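The Clitbridge Joke Swap: Frequently Asked Questions

Last updated Mar 4, 2023

What is the Joke Swap?
A mailing list that sends one clean joke a day to 2,646 people, some of whom asked for it. You read it, you groan, you forward it to your brother-in-law. In return, you're supposed to send us a joke now and then. Most people skip that part.

How do I submit a joke?
Use the form on the Submit page. Paste it as plain text and please remove the little arrows down the left side. If a joke has so many arrows that it looks like a flock of geese, it has been forwarded enough.

How long can a joke be?
600 words, and that's generous. If yours has a farmer, a senator, a parrot and a flat tire, consider whether the parrot is pulling its weight.

Do I have to write it myself?
No. Jokes get passed around, and we couldn't tell you who first sent that chicken across the road. If you know where yours came from, say so and we'll add a credit. Don't copy a working comedian's routine out of a special. We do own televisions.

What counts as clean?
If you could tell it at a church supper in Tatevham and still be offered pie, it's clean. Mild bathroom humor is allowed, up to a limit of 2 per month. We get a lot more than that, mostly in June, when school lets out.

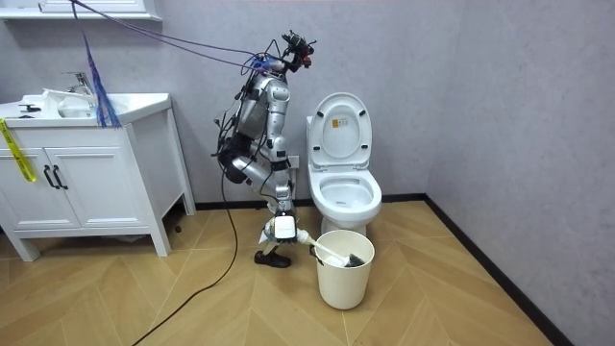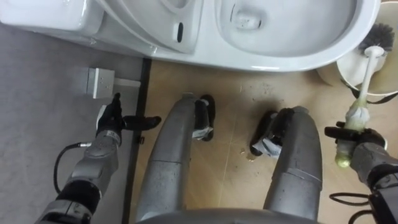
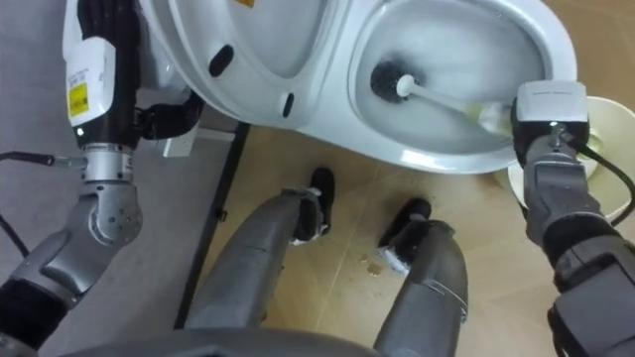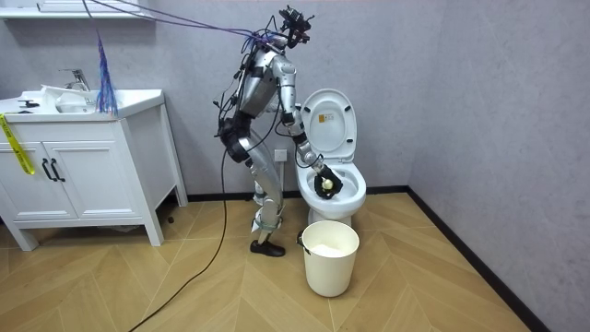

Why was my joke turned down?
Usually we ran it last year. Sometimes the ending came before the middle. Once in a while all three editors read it, sat quietly, and went to lunch. We don't send individual reasons, and you'd be surprised how few people are happier after getting one.

Can you fix my punch line?
We'll trim it. The most common repair is deleting the sentence after it, where you explain that the parrot was the lawyer all along.

What is the Noguchi Drawer?
Where we keep jokes that only one editor thinks are funny. It's named after the filing cabinet company, or so the label suggests. The drawer holds 100 jokes, and when it's full the oldest one gets published whether we like it or not. You will recognize these when they arrive.

Is there a prize?
The best joke of the year gets the Hovava Mug. It's a mug. The handle is fine for right-handed people.

I signed up and nothing came. Now what?
Check your spam folder. Your mail program may have standards. If it isn't there, sign up again and look hard at how you spelled your address.

How do I stop the jokes?
Click the link at the bottom of any mailing. It takes effect by the next morning, so you may get one more. We'll try to make it a short one.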